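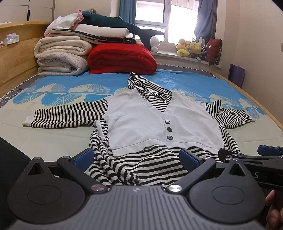
Striped hooded top with white vest layer, laid out on a bed

Community Help > Clothing Care > Folding and Storage

Print this page | E-mail this page

Folding a striped hooded top with a vest layer

Posted by Rekard, June 29, 2024

I should be grateful for guidance on folding a black-and-white striped hooded top that has a white V-neck vest layer over the chest. The vest layer has three dark buttons and a wavy lower band. When the top is folded in the usual manner, the band creases and the buttons leave marks in the fabric beneath. The hood also forms a thick lump at the neck, and a shelf of such garments will not stand level. A length of striped fabric hangs at one side and I am uncertain where it should be placed. The top must be stored flat until July in a drawer 90 cm wide.

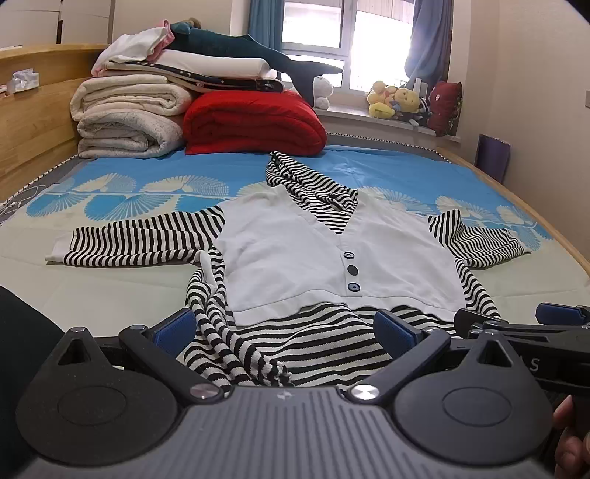 Reply from Foley

Members are advised to proceed as follows.

Lay the garment on a bed or large table with the front uppermost. Draw the hood out fully from the neckline and smooth it by hand. Fasten all buttons on the vest layer and straighten the wavy band so that it lies flat against the stripes.

Place a sheet of plain tissue between the vest layer and the body of the top. Turn the garment over, keeping the tissue in position, and fold each sleeve across the back. The loose length of fabric should be laid straight along the back — it should not be left bunched at the side. Fold the hood down between the shoulders, then bring the hem up to meet it in a single fold.

Where several garments are stored together, alternate the direction of the hoods. No more than 5 should be placed in one pile.

Reply from Tikance

I use a hanger for mine. It takes up less of the drawer.

Reply from Flekel

The advice given by Foley is sound, although a hanger is not suitable for every garment, as the shoulders may stretch. Please consult the care label before pressing any creases, and keep the iron away from the buttons. Tissue should be acid-free if the garment is to be stored for a long period.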